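# Demo recordings with two hand-held grippers: how many, and do ours look right?

**Larnness**

Our student robotics club is doing a pick-and-place project this semester. We record demonstrations by hand with a pair of grippers, then train on the recordings. So far we have 27 usable takes of moving a small box across a table. The trained policy reaches for the box but closes too early. We have a deadline in August and only get the room until 9 pm.

Should we keep recording the same task, or change something first? Battery life is fine and the clocks on the two units are in sync.

**Amell**

27 is low. Get to 100 before you judge anything. Our class got nowhere until we were past that.

**Eyvindsson**

I would check the takes before adding more. Closing too early was our problem too, and there were 3 causes:

- People squeezed the trigger while the hand was still moving. Have everyone stop for a moment at the object, then close.
- The width reading had drifted. Open and close each gripper fully at the start of every take and compare the values.
- The box always started in the same place. Move it a hand's width or so between takes and turn it now and then.

Throw out any take where the tracking jumps. We ended up with 845 takes over the whole project and dropped more than I'd like to admit, mostly from the first weeks. Keep a text file with the take number, who was holding the grippers, and one word on how it went.

**Jukton**

Agree with checking first. Also look at your backgrounds. If every take faces a bare wall and the test is run facing the rest of the lab, the policy may do worse for that reason alone. We record at a table by a brick wall and leave the usual small stuff on it, then do a second batch facing the other way.

One more thing, wipe the finger pads between sessions. Ours pick up dust and the box starts to slip. 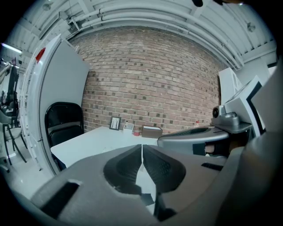
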